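Home | Topics | Ask a Question | Glossary

Why do dark clothes get warm in the sun?

Light carries energy. When light reaches cloth, some of it bounces off and some of it is absorbed, or soaked up. Absorbed light turns into heat.

The color of cloth depends on which light bounces back to your eyes. White cloth sends back most of the light that hits it. Black cloth sends back very little, so it takes in more energy and warms up faster.
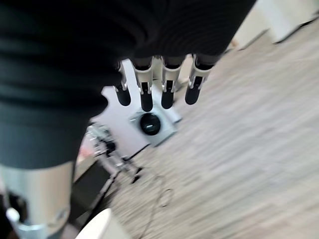
Fabrice Deschamps asks whether a black shirt would still get warmer in a dark closet. It would not. With no light to absorb, a black shirt and a white shirt stay at the same temperature as the air in the closet.

What dye does

Most cotton is pale when it is picked. Dye is added later. A dye is made of tiny particles called molecules, which absorb some colors of light and leave others. Black dye absorbs nearly all of them.
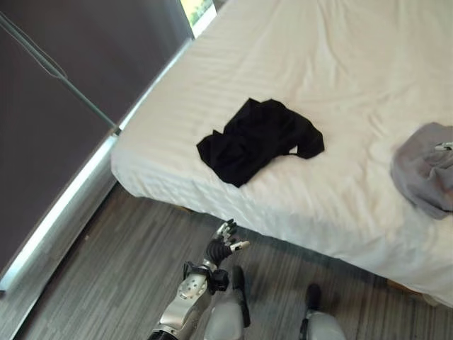 Visible light comes in different wavelengths. A wavelength is the distance from one wave top to the next. It is measured in nanometers, and 1,000 nanometers make one micrometer. Violet light has a wavelength near the short end, at 400 nanometers. Red light is longer. A wavelength of 628 nanometers looks red to most people.

Folds and ridges also matter. Light that enters a fold can hit the cloth several times, and a little more is absorbed at each hit. The inside of a fold therefore looks darker than the outside.

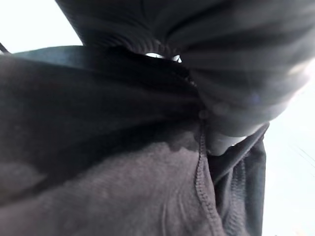
But my old black socks look gray, one reader wrote in July. Washing and sunlight both break down dye. With less dye left in the threads, more light bounces back, and the eye sees gray.

Related
How is thread made?
Why does wet cloth look darker?
What is a nanometer?
Where do dyes come from?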